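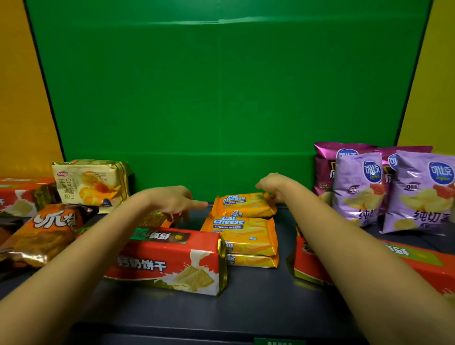

Codden hand kit, retail packs: anyone past the trial period?

Posted by lpelletier_g
Friday, October 23, 2026

We have the two-hand Codden kit on loan from Sawatzky until the end of the month. The quote to keep it includes the hands, wrist adapters, controller and 12 months of the grasp library subscription. I need to decide whether the library is worth paying for. Our items are all shelf snacks: wafer packs, boxed biscuits, chip bags, bagged croissants. Boxes are fine. Stacked wafer packs are the problem. The wrapper is slick, and the top pack slides on the one below before the fingers close.

Default settings, firmware as shipped. Looking for numbers from people who have run it on film-wrapped goods.

G. Pelletier

----

Reply from robichaud_L

Ran the same kit from August on. 1,839 logged picks, mostly flow wrap. Two things to change before you judge it:

1. Drop the closing speed to 400 in the hand config (the default is much higher). The units are internal counts, and the manual does not convert them.
2. Turn off "center approach" for anything stacked. Use one hand flat as a stop on the near side and let the other take the far corner of the top pack. It's in the library under bimanual, listed as "brace and lift."

With both changes, double picks on stacks mostly went away. I did not keep the before figures in a form I would want to post.

----

Reply from tmck

Disagree on brace and lift. It ties up both hands for one item and your cycle time goes with it. If the packs are always stacked the same way, a suction tool on a cheap arm does this for a fraction of the quote. Fingers are the wrong tool for flat packs.

----

Reply from robichaud_L

Suction is fine on the wafers. Now do the chip bags with the same cup. They're pillow packs, the film wrinkles, the seal leaks. We tried Maltorska cups in 3 diameters and none held a soft bag through a fast move.

----

Reply from tmck

Bellows cups, short stroke, more flow. Yours were probably undersized on the pump side. But I accept that a tool change for mixed items eats some of the saving.

----

Reply from Grethe Kj.

Some notes on the subscription, as the original question was about that.

The library is read from the controller, so grasps you have already downloaded keep working after it lapses. You lose updates and the item matching. Sirnico resells the same kit without the library, but you then write every grasp yourself. We did that for a small range and it took one person most of a month.

Fingertip pads are not covered under warranty. Ask for the price of a set before signing. Ours polished smooth on carton edges, and grip on film got noticeably worse well before they looked worn.

----

Reply from lpelletier_g

Thanks. Speed changed, center approach off, will try brace and lift on the wafers on Monday. Cycle time matters less to us than dropped product, so two hands on one pack is acceptable.

Grethe, did you find the pads in more than one hardness? Sawatzky only lists one.

----

Reply from Grethe Kj.

Two. The softer one is not on the price list; you have to ask for it by email. Better on film, wears faster on boxes. We fit soft on the right hand only.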